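Wukance opens the shop floor: an interview with Yusri Liew

June 21, 2020

Visitors to the Wukance open day in Bristedgate were let in 14 at a time and kept behind a line on the floor. On the other side of it, a two-finger gripper held a blue rod next to a frame of metal tubes and black connectors. Yusri Liew, who runs the handling group, took questions between runs and agreed to sit down for 30 minutes afterward.
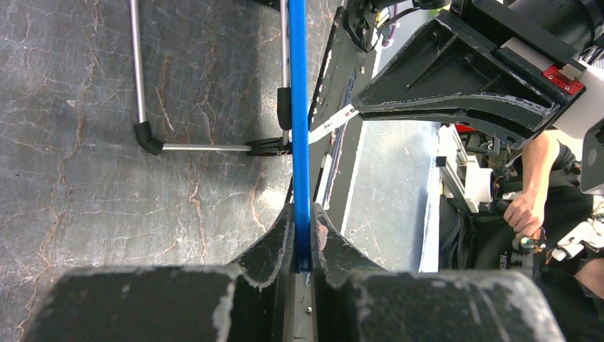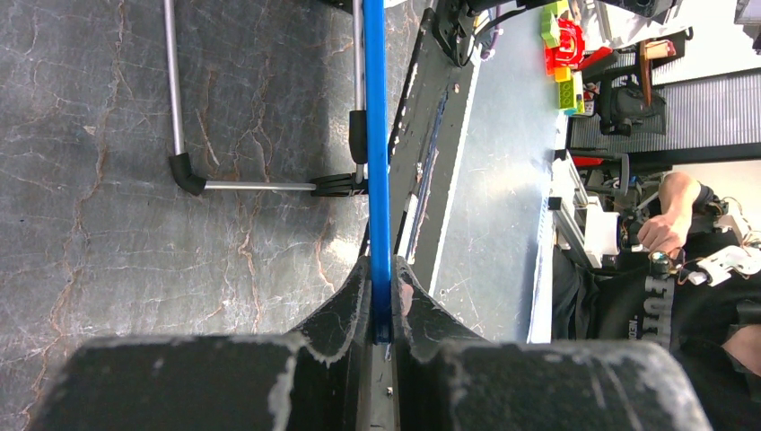 Why a rod

Liew is brief on the choice of part. "A long part shows errors," he says. "If the grip is off by one degree, you will not see it at the jaws. You will see it at the far end." A short block would hide the same mistake, and for an audience standing well back that makes for a poor demonstration.

The rod is held upright with its lower end down between the fingers. Liew calls this an end grip and says it is the least forgiving of the grips his group uses. The contact patch is small and the load sits entirely on one side of it. Any side force on the free end acts through the full length of the part. His group spent most of the spring on it – first with the rod alone, then with tubing nearby.

"With a clear floor it is a simple task," he says. "Put a frame next to it and you have to think about where the other end is going."

Fingers and wear

Several visitors asked about the state of the fingers, which are scuffed pale along the edges. Liew sees no reason to change them before they fail a check. The check is a pull test at the start of each shift. If the part moves more than 2 millimeters under load, the fingers come off.

"People look at the edges," he says. "The edges touch everything, so they look bad first. What matters is the inner face, and whether the left one and the right one have worn the same amount."

Uneven wear is the case he worries about. The part still feels secure, but it sits at a slight angle, and the angle changes from one grip to the next. A program can correct for a constant offset. It can't correct for one that drifts within a single session. The group keeps a log of finger pairs and never mixes a new finger with an old one.

On the software side, grip force and closing speed are set in Vrettos, the in-house control package. Liew would not give force values. He did say that closing speed caused more trouble than force in early trials, as a fast close tended to tilt the rod before both pads had made contact.

Running it by hand

The question that came up most often during the open day was how much of the work is automatic. Liew's answer is that it depends on the stage. New motions are first driven by an operator and repeated until the group is satisfied with them. Only then are they handed to the planner.

"An operator will approach from an angle I would not have written down," he says. "Sometimes it is a worse angle. Then you have learned that too."

Asked how many repeats are needed, he gives 14 as the usual figure for a simple pick. Assembly motions take more, and he declined to put a number on them. He also declined to compare operators, though he allowed that experience with machine tools doesn't seem to help much.

Cables are his other concern. On any arm that moves through a wide range, the bundle has to be long enough for the farthest reach and still stay clear of the work at the nearest. Wukance reroutes them whenever a tool is changed. Liew would prefer internal routing on the next arm – "that is a purchasing question, and I have asked it."

What comes next

The handling work feeds into Stestar, a project for building light tube frames in small batches. Liew describes the target as jobs too small for a fixed line and too dull to staff well. Frame sizes would change from order to order, with no new fixtures.

He puts the remaining difficulty in the joints. Getting a tube to a connector is mostly solved, in his view. Seating it to the correct depth is still checked by a person with a gauge, and he does not expect that to change this year. A force-based check is being tried on one joint type.

The next open day has not been scheduled. Liew would like to show a complete joint when it is, at normal working speed and with the gauge readings on a screen where visitors can read them.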